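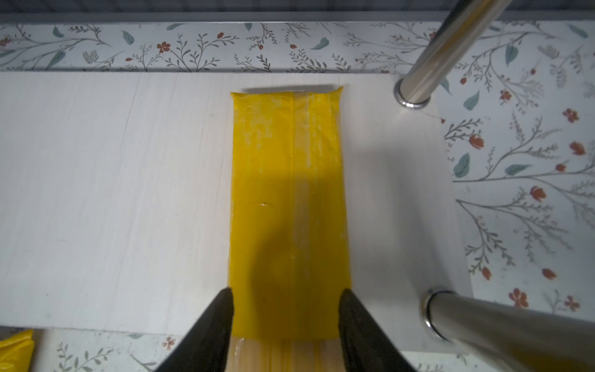
Homport Introduces Flat Pouch Format for Dry Baking Mixes

Yellow refill pack replaces the folding carton across the Koltstead range from February

FELTCOMBE, February. Homport, a packer of dry goods for household and small catering use, has announced a change of packaging for its Koltstead line of baking mixes. The line will move from a folding carton with a separate inner bag to a single flat pouch in yellow plastic film. The new format will be supplied to stores and catering accounts from the Feltcombe packing site beginning in February.

The pouch is rectangular, with a seam running lengthwise and a crimped seal across the end. It is filled flat and stays flat in storage, so that packs can be stacked on a shelf or stood on edge in a drawer. The film is golden yellow for every product in the line. It is partly see-through, which allows a general check of the fill level without opening the pack.

Two fill weights will be offered at launch. The 600 gram pouch is intended for household use and covers the white bread, flatbread and pancake mixes. The 100 gram pouch is a single-batch pack for the dusting flour and the pizza base mix. Both sizes use the same film and the same seal. The household pouch is supplied to stores in cases of 20.

According to Homport, the change reduces the shelf space taken by a full case by up to 50 percent compared with the carton. The reduction comes mainly from removing the air space at the top of the carton, which was needed for the earlier filling equipment. Pallet height at the Feltcombe site stays the same, with more cases per layer.

"The carton was designed for a shelf display that most of our customers no longer use," said Gunnel Sæther, packaging manager at Homport. "They were taking the inner bag out and throwing the carton away on the first day. We looked at how the mix was stored in kitchens after purchase and worked back from there."

The format was developed with Bălan, a supplier of flexible film and sealing equipment. Bălan provided the film specification and adjusted the sealing jaws on two existing lines. No new filling line was installed. The main technical issue during development was fine flour settling in the seal area before closure, which can weaken a crimped seal. The filling head was lowered and a short settling pause was added before the jaws close. Packs are checked for seal strength at the start of each shift and after each change of product.

Light surface dust on the outside of a pack is normal for flour-based products and does not indicate a leak. Packs can be wiped with a dry cloth before storage. Wet wiping is not recommended near the end seal while the pack is being opened, as moisture drawn into the mix can form lumps.

Opening and storage

The pouch should be laid lengthwise on a flat surface, such as a cutting board or countertop, and the contents moved away from the end seal by hand. The end is then cut straight across with scissors, just below the crimp. Tearing is possible but may run down the seam. The pouch does not have a zipper closure. After opening, the end can be folded over twice and held with a clip, or the contents can be moved to a container with a lid. Storage conditions are the same as for the carton: cool, dry and out of direct sunlight.

Recipes are unchanged. The ingredient lists, allergen statements and baking instructions carry over from the carton, and the shelf life of each product remains as before.

Availability

Carton stock will be sold through and will not be recalled or relabeled. Stores may receive both formats during the changeover, and mixed deliveries will be marked on the packing slip. Catering accounts that order the dusting flour in bulk sacks are not affected.

Sample packs of both sizes can be requested by existing trade customers through their usual Homport account contact. Case dimensions and a pallet plan are included with each sample shipment.

About Homport

Homport packs flour, baking mixes and other dry goods at its site in Feltcombe. Its Koltstead line is sold through independent grocery stores and kitchen supply outlets.

Press contact: Gunnel Sæther, Packaging, Homport, Feltcombe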